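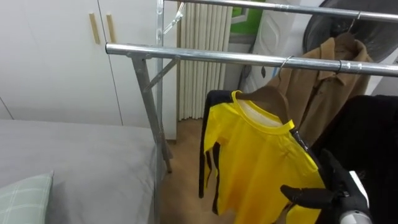
Equipment and Planning

Progress report to the Trendmont Fund
Project: Morsy, garment handling in furnished rooms
Date: 2019-05-29

The gripper now in use at the bedroom site has black fingers, and garment work is carried out at a metal clothes rack placed beside the bed. Items on the rack include a yellow shirt on a wooden hanger and a tan-brown coat on a wire one. The mix of hanger types is relevant to the purchasing request set out in this report.

Spending to date. The equipment line for this period was $3,000. Of this, $300 remains uncommitted and will be carried forward with the Fund's approval. No money has been moved from other lines.

Finger replacement. Two suppliers were asked to quote for spare finger sets. Clitov offered a price of $89 per set, with delivery in 23 days. Busatell offered a lower price but would not commit to a delivery date before August. We recommend the Clitov offer and propose to order three sets.

Furnishings. The site will keep its present rack, bed and wardrobe through the next period. A second rack was included in the original plan. We ask that this purchase be deferred until the floor layout has been reviewed, as the passage between the bed and the hanging clothes is narrow.

Decisions requested. The Fund is asked to approve the order for finger sets, which will be charged to the remaining balance, and to confirm that the second rack may be moved to the next budget period. Supplier quotes are attached as Annex B.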